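Unit 4: Joints and range of motion
Course handout, Anham campus

A joint lets two rigid parts turn or slide against each other. Each independent movement is one degree of freedom. A door hinge has one. The shoulder has three, and the elbow has 2 if you count forearm rotation.

Elbow flexion in the Thampi reader (p. 158) is measured from the straight arm — check the zero position before you copy any angle.
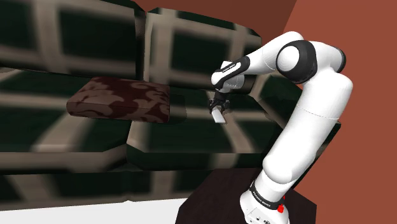 Levers in the forearm

The biceps attaches close to the elbow, so it pulls much harder than the weight in the hand. Work problem 56 and bring your torque diagram to lab.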